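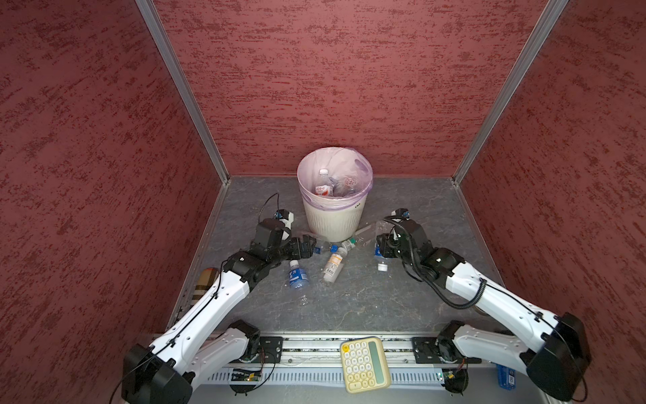 Two bottles in the bin.

We stopped buying bottled water in July. I had been meaning to do it for years, and what finally pushed me was carrying the packs up to the apartment. We're on the fifth floor and the elevator was out for most of the month. After the third trip I told Inese I was done.

I went back through the grocery receipts, which I keep in a shoebox until the end of the year. From January through June we bought 117 bottles. That's for two people, and we both drink a lot of coffee on top of it.

The tap water where we live is fine. It's hard, and it leaves a white ring in the kettle, but it's safe and it doesn't smell. Inese grew up in the country with a well and says all city water tastes like coins. So we bought a filter jug, a Kutar, from the hardware store on the corner. Old Eglītis, who runs the place, tried to sell me the bigger one that goes under the sink. I said I'd think about it. I haven't.

The jug holds enough for supper and a bit left over. You have to fill it the night before if you want cold water in the morning, and we forgot this nearly every day for the first 2 weeks. Now whoever turns off the kitchen light fills the jug. 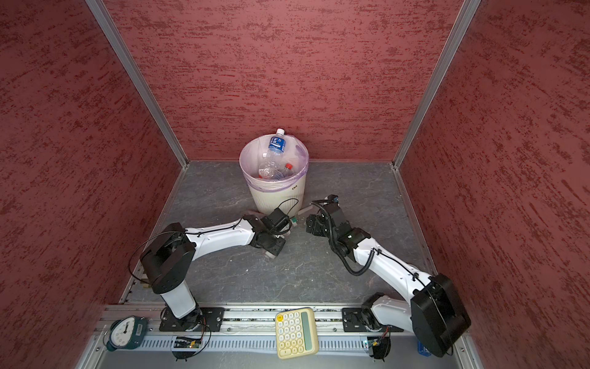

Page last changed: 18 September 2018

I've added this part after some people wrote to ask about the cost. The jug and the first cartridge came to less than what we spent on water in the spring. Cartridges are the catch. The box says a month, and I stretch it to five weeks. If you use the store brand, Flesis, it's cheaper but the water runs through slower. Inese can't taste the difference, and she's the fussy one.

My sister-in-law Eline asked what we do on car trips. We have two steel bottles. Mine leaks if it's on its side, so it rides in the door. On the drive to the lake we still ended up buying water at a gas station, and soda as well. I don't count that as failing. It was hot and we'd left the bottles on the hall table.

The trash goes down less often now, and I can buy the small bags.
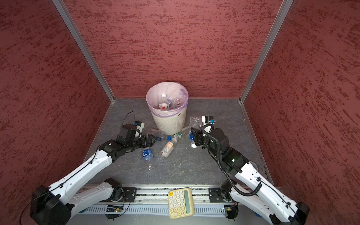 The bin and its bag with the purple band.

Next I want to do something about the coffee. We go through a lot of paper filters, and Inese has her eye on a metal one. Eglītis says he can order it by the end of the month.

Tõnu Jaunzems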